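Cup loan project, Dadport – progress report to the Vasić fund
20/10/2025
By Géza Medve

Print this page | E-mail this page

Hello again! You asked for something short on how the cups are getting on, and I've tried, but there's more to tell than I expected when I sat down. I'll start with the money since that's what you'll want first. Of the 2,000 cups in the grant we've bought all of them, and they're all in Dadport now, in the storeroom behind the hall (the dry one, not the one with the boiler). The last boxes came from Sokex in August, nearly three weeks after they'd promised them, and I had a few sleepless nights over it with the street fair coming up. They did knock the delivery charge off the bill in the end, so we came out a little ahead on that line.

The colors took up far more of my summer than they should have. We'd talked with you about one color for everything, and I know that's what the original plan says. But once we had samples on the table it was obvious that people liked picking, kids especially, and that mixed colors made it much easier for a family to keep track of whose drink was whose. So we went with pink, light blue and lime green, same shape in each. Zoltán Pálfi wanted orange instead of the green and still brings it up. The price per cup didn't change at all.

We picked the matte plastic over the shiny kind. The shiny samples looked lovely for a week and then showed every scratch, and the matte ones hide it pretty well. They're a plain tapered shape with a bit of a rolled rim, nice to drink from, and they let a little light through so they don't look heavy on a table. One thing I'd do differently is stacking. They stack beautifully dry, but if anyone puts them away damp they grip each other like you wouldn't believe, and I've spent more of this fall twisting cups apart than I care to add up. We now leave them overnight on the racks and stack them the next morning.

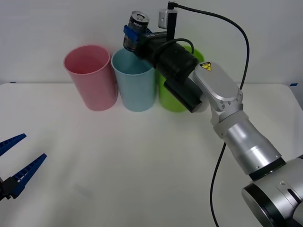
The three colors in a row at the back of the white table, with a small can over the blue one.

So, loans! Up to the end of last month we'd lent out cups 341 times, counting each booking as one, whether it was a birthday party with a dozen cups or the school sports day, which took 200. That's better than I'd hoped for by this point. The sports day people came back and booked for next year before they'd even returned the crates. Smaller bookings are mostly families and the two choirs, and there's been a steady trickle from the offices on the main road, who seem to have figured out that we're cheaper than a pack of throwaways.

The street fair was the big one, with about 1,000 cups out on a single afternoon. We had one return table at each end and that wasn't enough. The line at the north end got silly around four o'clock, and some people gave up and left their cups on walls and window ledges. Most of those got picked up on Sunday morning. I'd like a third table next time, right in the middle by the food stalls, and if there's anything left in the equipment line I'd like to spend it on a folding one with a proper wipe-clean top. White, please – spills show up on white and then they get wiped.

Losses are where I've got less to brag about. Cups do wander off. Pink goes fastest, and I have no idea why. I'd assumed they'd disappear evenly and ordered equal amounts, so we may be short of pink by spring. Sokex will do a small top-up order at the same price if we ask before the year is out. Could you let me know whether that could come out of what we saved on delivery, or whether it needs its own request? I'm happy to fill in whatever form you like.

Washing is going fine. The Stereck machine is slow but it gets everything clean, juice included, and the only thing it struggles with is tomato, which leaves an orange tint inside the blue cups if they sit too long. Rinsing them first helps. I've added a line about it to the booking sheet and made it bold, and people read it some of the time.

There's still the question of the deposit. At the moment we ask for one on bigger bookings only, and Zoltán thinks we should ask for it on everything. I'm not so sure, because the small bookings nearly always come back complete and I like being able to just hand someone a crate at the door. We'll leave it alone through the winter and I'll send you the return figures for both kinds with the next report, so you can see for yourselves.

What's coming up: two holiday markets, a choir evening, and a school fair where they want to use the three colors for three kinds of drink, which is a great idea and I wish I'd thought of it. The spending sheet is going to you separately. If you're passing through, come by and see the storeroom, it's very tidy at the moment!

Géza

Contact: Cup loan project, Dadport | © 2025 Cup loan project | Back to top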